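Does bold wallpaper really make a small room feel bigger?

Posted 2019-02-27 by bimness_reader

Bimness ran another piece this week claiming that a big print "opens up" a small room. I have a spare room I use for sewing and I'm tired of beige, but I don't buy it. Allero wants 296 dollars for enough paper to do three walls, before paste. Has anyone done this and still liked it after the first month?

tuckpoint
Did our hallway in August with a large leaf pattern from Marino. It doesn't look bigger. It looks like a small hallway with leaves. I like it anyway, but the magazine line is sales talk.

halfdrop
Disagree. Scale matters more than color. Tiny prints go fuzzy from across the room and make the place feel busy. Big flowers give your eye somewhere to stop.

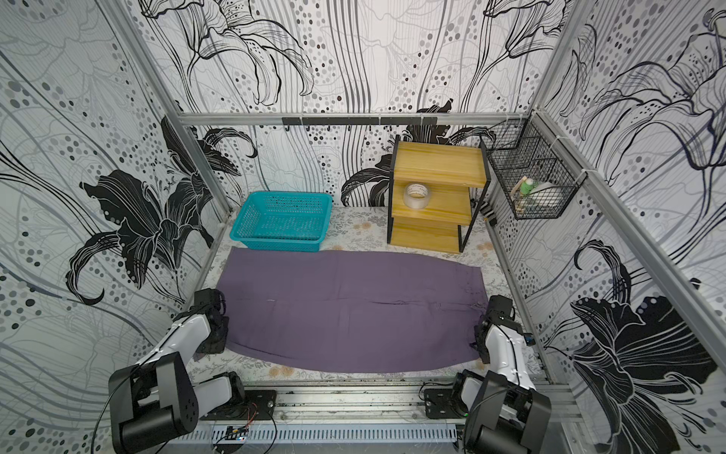

Pattern matching is where the money goes, and the stores keep quiet about it. With a long repeat you can throw away up to 6 feet a roll. Before you order, check how the paper sits with the stuff you'll keep in there. Black and white lilies like those are loud on three walls, but a plain purple cloth and a teal basket still stand out fine against them. Swap in a flowered tablecloth and I'd say you've lost the argument.

bimness_reader
The tabletop there is floral too, so isn't that your flowered tablecloth already? My eye doesn't stop anywhere, it just keeps going.

halfdrop
Fair point on the table. I'd go plain there. I stand by the walls.

tuckpoint
Three walls is too many in any case. Do one, behind the door, and live with it a while. Get 2 sample sheets and tape them up - one in the light, one in the corner. Mine looked gray in the store and nearly green at home.

pastebucket
I've hung something like 1000 rolls over the years and never once had a customer call to say the room got bigger. Plenty called about seams. Skip the peel and stick kind if your walls have any texture.

bimness_reader
They do, orange peel all over. So that's sanding first, and Allero's price doesn't include that either. I'll order the samples and leave the rest for now.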